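Lists > Omwood-neighbors > Archive > Thread view

Search this list Go Advanced

Subject: Re: the collection for Darius
From: Josefina Jara
Date: April 13, 2026

Hi all,

OK so I put the page up for Darius Bratu last night, went to bed, and when I got up there was $484 in it already! I had set the goal at $300 and felt a bit greedy doing that. For anyone who missed the first few emails, Darius has been driving the number 30 bus since my oldest was in kindergarten (she has a kindergartner of her own now), and what he got from the company for his 25 years was a keychain and a coupon for a sub. The coupon had expired.

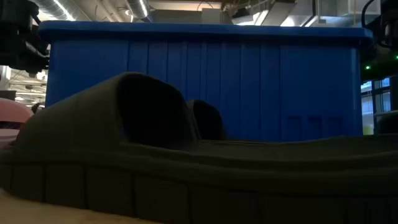 Shireen wrote:

> I'm in for twenty dollars but can we please talk about what the
> money is FOR? If it's a gift, call it a gift. My cousin's office did
> one of these and half the people thought it was for a trip and the
> other half thought it was for a medical bill, and there were hard
> feelings for months. Also has anyone asked Darius if he wants
> his name all over the internet?

Fair points, both of them. I called his sister Saturday's-child style, meaning I did it late and in a panic, and she says he'll be embarrassed for a day and then he'll be thrilled. I took his last name off the page anyway. And I changed the wording so it says gift, plain and simple, his to spend however he likes. If he blows it all on scratch tickets that is his business.
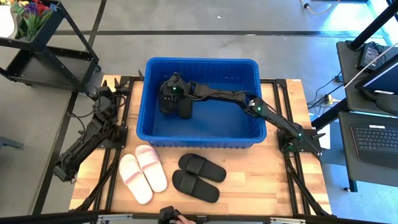
Blue bin, with the footwear in front of it

On the video – yes, that was Wilma's grandson who filmed it, the one where Darius opens the keychain box and says "well, that's shiny." Last I looked it had 913 comments, most of them nice. A few people are being ugly about the bus company and I'd ask everyone on this list to stay out of that. The dispatchers ride home on the same buses we do and they didn't pick the keychain.

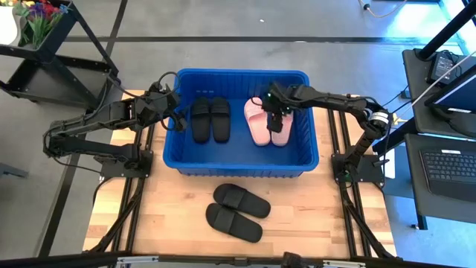
Message length: 394 words

Fumiko asked about a card. She has one going around at the bakery and there's room on the back, so stop in before it fills up. Kids can draw on it too, she doesn't mind. Please don't mention any of it on the bus! He hears everything from up there, he once answered a question I'd asked my husband five rows back.

I'm leaving the page open through the end of the month. If you don't like giving online, cash in an envelope through my mail slot is fine, just put your name inside so I can add you to the list.

More when I know more,
Josefina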